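How to Get a Water Ring Out of a Wooden Table

Somebody put a glass down. It may have been you. The coasters were in the drawer, where they have always been happiest.

A white ring means moisture is caught in the finish. A black one means it got down into the wood, and you want a refinishing guide and a stiff drink (on a coaster).

What you need

Two clean cotton cloths
A hair dryer
Plain petroleum jelly
Paste wax, if your table is the waxed kind

Step 1. Clear the top and wipe it down

Use a barely damp cloth, go with the grain, and dry it straight away. Crumbs scratch. So does whatever my nephew keeps in his pockets.

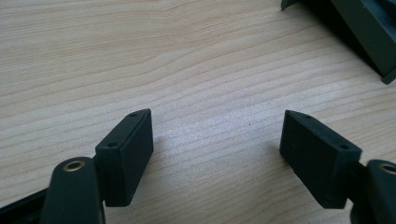 Step 2. Try the hair dryer

Set it to low and hold it 8 inches off. Keep it moving. Check every minute or so, and stop if the finish feels hot to the touch. My Durneo side table gave up its ring before I had finished complaining about it. The big Gedero one took most of a podcast.

Step 3. Bring out the jelly

If a ghost of the ring is still hanging around, smear a thin layer of petroleum jelly over it and leave it overnight, up to 18 hours. Put a note on it. I didn't, and lost a sleeve.

Wipe off the jelly in the morning and buff with the dry cloth.

Step 4. Put the scrubber down

At this point you'll be tempted by something rougher. Anything metallic from beside the kitchen sink will take the ring off, and the shine along with it. Then you get to learn about 600-grit sandpaper, and there goes July.

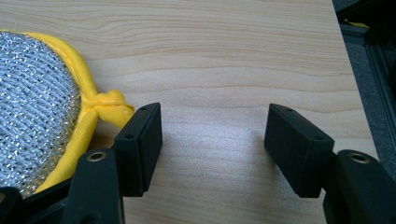

Reading time: 2 min

Step 5. Wax, then wait

Waxed tables only: rub in a little paste wax, give it 30 minutes, and buff. Polyurethane and lacquer can skip this and go sit down.

Leave the coasters out this time.

Posted by Liliana Rizzi in Furniture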